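You are here: Home / Giving plasma / Questions and answers

Plasma donation at Darkthorpe: frequently asked questions

The answers on this page apply to the fixed donation suite at Darkthorpe and to the two satellite rooms at Pinto and Brarnutov.
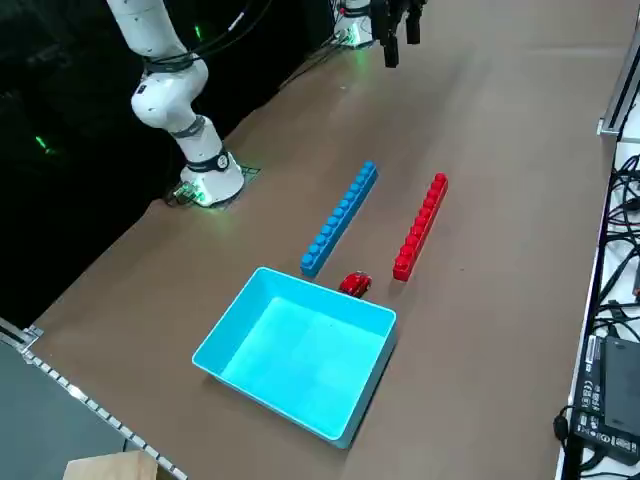

Whole blood sessions have their own page, and the rules on age, weight and intervals differ from those given here.

What is the difference between giving plasma and giving blood?
Plasma is the yellow liquid part of blood. During a plasma donation, blood is drawn from one arm, the plasma is separated in a machine beside the chair, and the red cells are returned through the same needle. The draw and return cycle repeats until the target volume is reached.

How long does it take?
Allow 80 minutes for a repeat visit. This covers booking in, the health check, the donation and the rest period. A first visit is longer and includes an interview with a nurse. First appointments are not offered after 5.30 pm.

Who can donate?
Donors must be in general good health and must meet the minimum weight shown on the booking form. We also check veins at the first visit. A donor whose veins are unsuitable for plasma may still be able to give whole blood, and the nurse will say so at the time.

Which blood groups are wanted?
All groups can register. Group AB plasma can be given to patients of any group and is used in emergencies. Plasma collected for making medicines is pooled, and group matters much less.

How often can I give?
The service sets a minimum gap of two weeks between plasma donations. If you have recently given whole blood, the gap is longer, and the booking system will not show any slots until it has passed.

I take regular medicine. Should I stop before my appointment?
No. Do not stop prescribed medicine in order to donate. Bring the name and dose with you. Most blood pressure tablets are accepted if the dose has been steady. A course of antibiotics normally means a delay, counted from the last tablet.

What should I eat and drink?
Eat a normal meal in the three hours before you attend and avoid very fatty food. Fat in the blood can make plasma cloudy, and cloudy units are discarded. Drink water through the day. Alcohol should be left until the day after.

What is the tingling some donors feel?
A substance called citrate is added to stop the blood clotting in the machine, and a small amount goes back to the donor with the red cells. It can cause tingling around the lips or fingers. Tell staff at once. They will usually slow the return, and the feeling passes quickly.

Why was my donation stopped early?
The usual causes are a low flow rate, a needle that has moved, or a pressure alarm on the machine. A part donation is recorded as a donation for the purposes of the two-week gap.

What happens to the plasma afterwards?
Units are labelled at the chair, sampled for testing and frozen. Frozen units are sent to the Drondov store, where they are held until the test results are matched to the unit number. Units without a complete set of results are not released.

How many people donate here?
Last year 824 donors attended at least once across the three sites, of whom 414 were new to plasma. They gave 1,311 units between them. Part donations are not included in that total.

Can I change sites?
Yes. Your record is shared between all three. Pinto closes for the second half of December, and donors booked there in that period are offered Darkthorpe first.

I have moved house. Do I need to register again?
No. Update your address through your account or at the desk. Do this before your visit, as the address is checked against your record when you book in.

I felt unwell after I got home. Who do I tell?
Ring the donor line on the back of your card. Bruising is common and fades without treatment. Ring the same day for numbness, spreading swelling or severe pain in the arm. In an emergency, dial 999.

How do I complain or comment?
Write to Jin-sol Wi, Donor Services, at the Darkthorpe suite, or use the form at the desk. Please give your donor number and the site you attended.

Related pages: Giving whole blood / Travel and delays / Tattoos and piercings / Opening hours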